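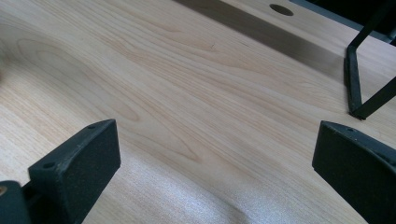

The pale wood-grain finish on a tabletop.

Looking after the tables in the reading room

Members who use the Wudness reading room will know that the tables get a good deal of wear. Between the homework club, the knitting group, the repair evening and the people who come in to read the paper, they are in use for most of the day. We have had several questions about what can and can't be put on them, and what to wipe them with, so the answers are set out below. Most of it applies just as well to a kitchen table at home.

Daily cleaning

A soft cloth wrung out in warm water is enough for most days. Add a small drop of washing-up liquid if there is something sticky. Wipe along the grain, then go over the surface again with a dry cloth. Standing water does more harm than anything else, mainly at the edges and round the screw holes, where it gets in and swells the board.

Please don't use the green scouring pads from the kitchen. They leave fine scratches that hardly show at first and then hold dirt. We have moved the pads to the drawer under the sink and put a stack of yellow cloths on the shelf by the door. Used cloths go in the bucket, and Roya Naseri takes them home to wash every other week.

Spray polish is best avoided too. It builds up into a smeary layer and makes paper stick. If you have a table at home that already has this problem, a weak mix of white vinegar and water will usually shift it over two or three goes. Try it on the underside first.

Marks and stains

Tea and coffee rings come off easily if they are caught the same day. After that, try a paste of bicarbonate of soda and water, left on for a few minutes and wiped away gently.

Biro is harder. A little surgical spirit on a cotton bud works on sealed surfaces but will strip oil or wax, so it should not be used on the old oak table by the window. Felt pen generally comes off with the same treatment. Candle wax should be left to go hard and then lifted with the edge of a plastic card.

White, cloudy patches are caused by heat or damp under the finish. Some fade by themselves over a week or two. If one doesn't, leave it alone and tell the desk. Last winter a well-meant attempt with toothpaste and a hairdryer turned a patch the size of a saucer into one the size of a dinner plate.

Hot drinks and hot glue

There are now 40 cork mats in the basket next to the urn. Please take one with every drink, and put it back afterwards. Glue guns, soldering irons and travel irons need one of the thick boards from the craft cupboard underneath them.

Repairs

Sławomir Kurek went over all the tables in September. He tightened the legs, replaced four missing feet and glued a lifting edge on the long table. The parts came to 77 pounds, paid from the tea money. The two folding tables from the back store were past saving – the hinges had gone on both – and have been taken to the tip.

We have had a quote of 215 pounds from Tokarz, the joiners on Clerholm Road, for sanding and re-oiling the oak table. The price includes collection and return, and the table would be away for five days. If you have a view on whether this is worth doing, leave a note in the box at the desk. The other choice is to do it ourselves over the spring closure, which would cost 94 pounds in oil, sandpaper and the hire of a sander.

Moving tables

Tables should be lifted by two people, one at each end, holding the frame and not the top. Dragging is what loosened the legs. The plan of where everything goes is pinned up inside the store cupboard door, and groups are asked to put the room back that way before locking up. The key goes through the letterbox at Zomden House, as before.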